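Bridges and the Towns Around Them: Notes for Unit 7
Posted 7/1/13 by the course instructor
14 shares | 3 comments
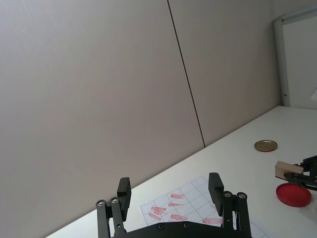

Why do so many old towns sit at a river crossing?

Because everyone going from one side to the other had to pass through the same spot, and people who pass through a spot need food, a bed, a blacksmith and somebody to sell things to. A ford or a bridge gathers traffic the way a drain gathers water. Give it a few generations and you have a market, then a wall, then a town hall.

I love this unit. If you have only ever thought of a bridge as a thing you drive over, I hope the next two weeks will change how you look at every map you pick up.

Before bridges: fords and ferries

A ford is a shallow place with a firm bottom. Good fords are rarer than you'd think, and roads bend a long way to reach them. Look at place names first! English has Oxford and Stratford, German has Frankfurt and Erfurt, and they are all saying the same thing. Ferries came in where the water was too deep, and the right to run one was worth real money. Ferry rights were inherited, rented out and fought over in court for centuries.

The big weakness of both is the weather. A ford disappears in the spring flood. A ferry stops for ice or for high wind, and it carries only so much at a time. Merchants hated waiting, and a town that could offer a dry crossing most of the year had a huge edge over its neighbors.

The stone arch

An arch works by squeezing. Each wedge-shaped stone pushes on the one next to it, the push travels down the curve, and the banks or piers push back. Stone is wonderful at being squeezed and poor at being pulled, so the shape suits the material perfectly. While the arch is going up it can't hold itself, so the builders first put up a timber frame called centering and laid the stones over it. Taking the centering away must have been a nervous morning.

Our main case is Mostar, in Herzegovina. The name is usually traced to the bridge keepers, the mostari. The Ottoman bridge there was finished in the 1560s, a single high arch over the Neretva, and the town grew up on both banks. It was destroyed in 1993 and rebuilt in 2004 using local stone. Please read about the rebuilding with care - we will spend a full session on what it means to put a bridge back.

Practice town: Mimesley

Mimesley is the town on your blank map, and we will use it all through the unit. It has a population of 3,000, one river and a bad road to the north. Your first job is to decide where the crossing goes. Things to think about:

- Where is the channel narrow, and where is it shallow? These are often different places.
- Which bank floods? Look at the contour lines.
- Who already lives nearby, and whose land would the road cut through?
- Is there rock close to the surface for the piers?

The main channel is 600 feet wide at the upper bend. Some of you will want to build there anyway, for the view from the hill. Go ahead, but show me your piers.

Paying for it

Tolls are the fun part. Medieval toll lists tell you exactly what moved along a road: salt, hides, wine, geese. Many towns charged strangers and let their own people cross free. Others put shops or houses right on the bridge and used the rent for repairs. Old London Bridge did this for hundreds of years, and a chapel stood on it too. Giving money for a bridge counted as a good deed in a lot of Europe, so wills are a great source if you can stand the handwriting.

Reading and due dates

The Mostar packet is at the front desk in Fajardo Hall, and the map collection is upstairs in room 928. Bring a pencil, as pens are not allowed near the sheets. Map drafts are due the first week of September. A finished map needs a scale, a north arrow and one page on why you chose your spot.

Extra: find the oldest crossing in your own home town and what stood there before the current bridge. Old postcards are terrific for this.

3 comments | Share
Questions? Use the contact form on the course page.
Copyright 2013. All rights reserved.
Back to top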